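Trying out two grippers on the kitchen table: my tips so far

43 shares

I've had the arm bolted down since March and I've finally got two sets of fingers to compare, the Hesteo ones (stiff, pointed, black) and a softer rubbery pair from Huro. Fitriani Lau lent me the Huro pair on the condition that I write up what I learn, so Fitriani, this one's for you!

Most of this is about setting up, as that's where I wasted the most evenings.

Tip one: start with small fruit and a plate. Toy food is brilliant for this. It's light, it doesn't go off, and if you squash a strawberry you can just pinch it back into shape. I put the target dish well apart from the fruit so the arm has a proper journey to make. Check the wrist camera with the fingers wide open too, and look at how much of the dish they hide. With the Hesteo pair the tips always creep over the nearest rim, and I'd sooner know that before I start.
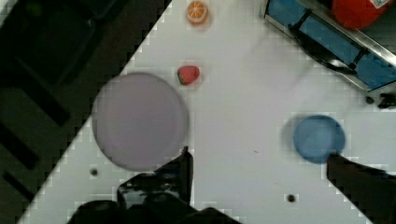 Tip two: make a mess on purpose

My first layouts were far too tidy. Everything sat upright with a nice gap round it, and both grippers looked like geniuses. Then Anisa Saragih came round, knocked a mug over with her sleeve, and the Huro fingers couldn't get hold of it at all (they kept sliding off the curve). So now I tip the cups over, turn the handles all ways and mix big things in with little ones. A colander is a good one to include, because you have to decide whether to go for the rim or a handle.

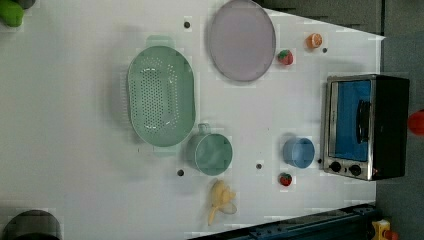 Mug and cup on their sides, with the toaster oven over by the edge.

I keep the same layout for both grippers and take a photo from overhead so I can put it all back. Masking tape marks work as well, but peel them up the same night or you'll be scrubbing.

Tip three: don't forget the squashy stuff. I was all set to write off pointed fingers for anything soft, and I've changed my mind. On felt they bite in a bit and hang on, so long as you close them slowly. Go for the wide part of the body and keep clear of a thin neck, which just folds.

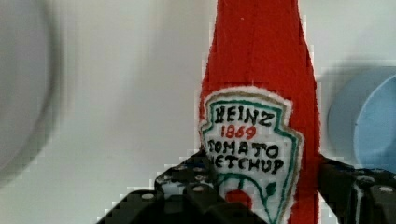 3 min read

Lettering is handy too, by the way! If you can still read most of a label past the fingers, your camera angle is decent. Mine loses the K of KETCHUP and I can live with that.

Next up is the Flernar controller, once I've found a longer cable.

2 comments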